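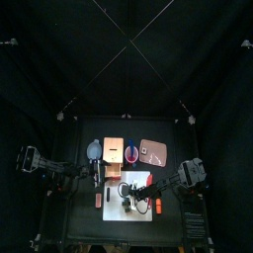

Tamuno

Re: [flodley-tidy] The back row method, and does it last?

I've read the Trokska leaflet twice now and I'm still not sold. A row of things along the far side of the table, a white mat nearer the front, cable coiled up. Very nice. It looks good in a picture, and so did the pegboard we all bought in December.

To take the earlier points as they came:

> I've switched my work table to the back row and I won't be going
> back. Everything you use daily goes in one line along the far side.
> Bottle at the end, box next to it, and so on. The mat stays put and
> is the only place you work. The leaflet says it suits any table
> over 600 mm deep. Mine took me 9 minutes to set up and I have kept
> it going for 2 weeks. I'd say everyone on the list should try it
> before buying another drawer unit.

Two weeks is no test. My kitchen drawers have stayed tidy for two weeks more than once, usually when I was away for one of them.

My main trouble is with the bottle. I wouldn't stand a round plastic bottle at the end of any row, cap or no cap. The end is where your sleeve goes. Light blue and a bit see-through is handy for telling how much is left, I'll grant you that, but put it second or third and let the box take the knocks. A wooden box can stand a nudge.

Then the box itself. I like a plain pale wooden box as much as the next person and I own too many. What goes in it, though? The leaflet says "small items", and in my house that means dead batteries, a key to something and the foreign coins. A box at the back of a table is the place I stop looking. If it has to stay there, I'd want to know how often people empty theirs.

The cable I have no quarrel with. Coiled is better than trailing. I would still like to hear from anyone who coils one at the end of every day, as opposed to the day they tidied for the list.

Black cloth behind a table is another matter. It makes pale wood stand out a treat and it will show every bit of fluff you own. Ours went up for the Onau sale and I was at it with a sticky roller before lunch.

On depth, 600 mm seems mean to me. By the time you've lost the back to the row and the middle to the mat, where does your elbow go? I measured my own table along its length and got 1236 mm, so I could just as easily put the row down one side, and I may do that first.

If anyone has kept a back row going through a whole winter, please write in and say what was in it by the end. Plain text if you can, the archive still eats attachments.

Tamuno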